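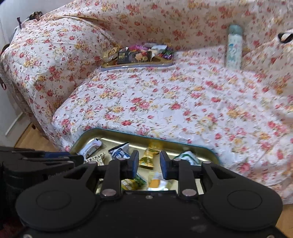

How often do households wash the loose covers on their living room seating? Most of those in our study washed them once every two or three months, and more often before holidays or a family visit.

4.2 Washing and rotation of covers

The diaries kept by the 28 households in Trandholm and Mwaipopo gave 442 entries that mention a seat cover. An entry was counted if it recorded a cover being removed, washed, dried, ironed, mended, or put back. Entries that mentioned only straightening or tucking were coded separately and are treated in Section 4.4.

Washing was seldom done on a fixed schedule. The diary writers named a visible stain, a smell, or an expected guest as the usual reason to take a cover off. Several wrote that the seat was washed more often than the back, even where the two had been bought as a set. Over time this left the pieces of one set in different shades, and some writers moved the faded pieces to a bedroom or gave them to a relative.

Households with two sets rotated them. Those with one set had to plan around drying time, and in January this could mean that a sofa stood uncovered overnight. One writer in Trandholm noted that she did not invite anyone until the cover was back on. Another put a bed sheet over the cushions and left it there until the next morning.

Pattern came up more than we had expected when we designed the diary form. Plain covers were described as showing marks quickly. Printed covers, and large florals in particular, were said to hide small stains, and three writers admitted that they washed them less often as a result. A print with roses on a white to pale cream ground (Figure 3) sits between these two cases, as the flowers may hide a mark that the ground would show. The form had no field for pattern, so our remarks on this point rest on what people chose to write.

Figure 3. Printed floral cover with a pale ground. 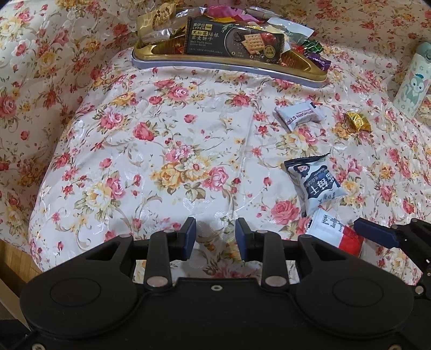
Wilma Yule, reading a draft of this section, thought we had made too much of stains. In her view a cover is washed when there is time to iron it, and the stain is what people write down afterward. We went back to the entries with this in mind. Ironing appears in many of them, often on the day after washing, and in 8 entries the writer says that a wash was put off for lack of time to iron. That is too few to settle the matter, but it does suggest that the labor of refitting should be recorded along with the wash itself.

Refitting was also the step most often shared. Washing was usually recorded as the work of one person, while pulling the cover over the arms and tucking it into the corners was recorded with a second name in many entries. Writers complained about elastic that had gone slack and about shrinkage after a hot wash. Two households had bought a cover a size too large to allow for it.

The interviews by Subira Rweyemamu, carried out after the diaries were collected, return to the question of who does the refitting and are reported in Section 5.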